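How to Clean and Refresh an Old Desktop Computer Before You Give It Away

Updated 24 Oct 2018

In our repair shop in Jelia we receive many old office computers, and most of them are still good for homework, letters and simple bookkeeping. They need cleaning, fresh thermal paste and a new coin battery. This guide explains the order in which I do the work. I write it for people who have never opened a computer, so please excuse me if some steps look too simple.

What you need

A Phillips screwdriver, a soft brush, a can of compressed air, isopropyl alcohol, paper coffee filters, a small tube of thermal paste and one CR2032 battery. I use the paste from Dilier, but any paste that does not conduct electricity will do. Prepare also a few small cups for the screws.

Step 1. Prepare the place

Choose a table which is stable and has good light from the side. Carpet under your feet is bad for this work, especially in February, when the air in heated rooms is very dry.

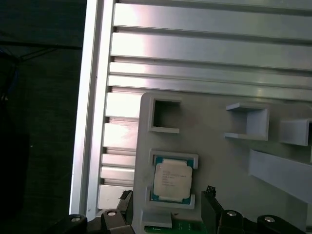 Put away food and drinks. If you own an antistatic wrist strap, wear it. If you do not, touch an unpainted metal part of the case before you start and again each time you come back from a break.

Step 2. Save the files

Copy everything the owner wants to keep to an external drive, and open a few of the copied files on another computer. I once trusted a copy without opening it, and 379 family photos were only names with nothing inside. Do not erase the old disk until the owner has confirmed in writing.

Step 3. Open the case

Shut the computer down, pull out the power cord and hold the power button for 11 seconds. Lay the tower on its side with the removable panel up. Some cases have a latch, others have two or three screws at the back. Never pull the panel with force. If it does not move, there is one more screw that you did not see. 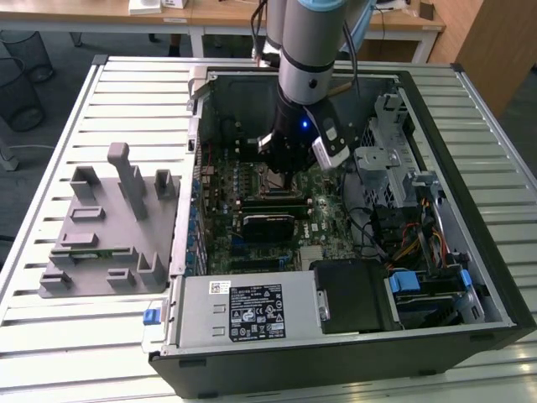 Step 4. Remove the dust

Do this outside or near an open window. Hold the fan blades with a finger while you blow, otherwise the fan turns too fast and the bearing may suffer. Keep the can upright and give short puffs. The brush is for the corners and for the fins of the heatsink. Do not use a household vacuum cleaner inside the case.

The power supply you may blow through from outside, but do not open it. It can hold a dangerous charge even when it is unplugged.

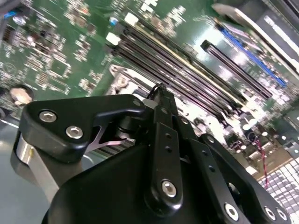 While you are there, look at the capacitors. The tops should be flat. A swollen top or a brown crust means that the board is near the end of its life, and it is kinder to say this to the new owner than to stay silent.

Step 5. Change the thermal paste

Loosen the cooler screws little by little, in a cross pattern. If the cooler is stuck, turn it gently left and right. Wipe the old paste from both surfaces with a coffee filter and alcohol, and wait until they are dry. Put a drop the size of a small pea in the middle of the processor. Place the cooler back straight down and tighten the screws in the same cross pattern. Do not forget the fan plug.

If you take the processor out, do not touch the contacts in the socket.
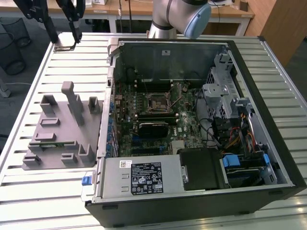

Step 6. Replace the coin battery

Press the small clip and the battery jumps up. The plus sign of the new one must look at you. After this the clock will be wrong, and you must set it again in the setup menu.

Step 7. Close and test

Check that every cable sits firmly, close the panel and connect only the monitor, keyboard and power. Let the computer run for 50 minutes and listen. If it beeps at the start, first take out the memory and seat it again.

Where to bring it

In Estum the school on Karpenko Street accepts computers on weekday mornings. Please bring the power cord too, and write the new password on a paper taped to the panel.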